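The Box Set Problem

December 29, 2019

I finally gave in and bought the Hedlund box. Regular readers (both of you) will remember that I spent most of April complaining about it before it was even out, so you're entitled to laugh. The price dropped, I had a gift card, and I'm weak.

For anyone who missed the earlier grumbling: Hedlund were a funk band who made two albums on the Wuvunard label, broke up, and then became the kind of group that people who sell records like to describe as "criminally overlooked." I've never been convinced. The first album, Plilusen, is very good for one side. The second side is a long jam with a flute on it. The other album I'd happily never hear again. That's the catalog. Uvside, the reissue people, have somehow made it last ten discs.

How do you get ten discs out of a band with two albums? You include everything. You get the mono mix and the stereo mix. You get rehearsals where the guitar player stops every couple of minutes to tune. You get a radio session that has been on the internet for years in the same murky sound, now called "restored," and I played the two versions back to back and would not bet money on which was which. Disc six is mostly one song. I like the song. I don't like it that much.

The sticker says it's limited to 900 copies. Maybe it is. I've noticed that limited editions have a way of staying in stock, and this one was still there at a lower price months after the "last chance" email. The second "last chance" email, I should say. My copy has no number on it anywhere, which seems like an odd thing to leave off if you went to the trouble of making exactly 900. 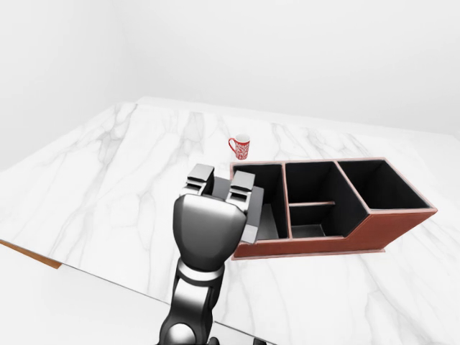 Computer render: robot arm, marble tabletop, open gripper.

Then there's the booklet. The essay is by Danish Janjua, who I usually enjoy, and he's done real work tracking down the horn section. The pages on how they worked out their parts in the bass player's kitchen are the best thing in the whole package. But he also wants me to believe that the rhythm section "changed how everybody played," and when I went looking for who everybody was, I couldn't find a single name. Somebody must have said it to him. I'd like to know who, and whether they were in the band.

I'm suspicious of the remastering too. The drums are a lot louder than on my old LP, and loud drums will fool you for an afternoon. By the third play I was missing the organ, which used to sit right up front on "Slow Porch" and now sounds like it's coming from next door. A friend with better speakers says I'm imagining it. Could be – I've had that LP since college and there's probably more of me in those grooves than music by now.

What did surprise me is disc four, the live one. It's a small club, the tape is hissy, somebody near the microphone keeps talking, and the band is better than on either album. The horns are late and it doesn't matter. They play the flute jam without the flute! If Uvside had put that out as a single LP, I'd have paid full price and written something a lot nicer than this.

They won't sell it separately. I emailed to ask and got a polite reply saying the set was "conceived as a complete listening experience." So it's the whole box or nothing, and disc six will be staying in its sleeve.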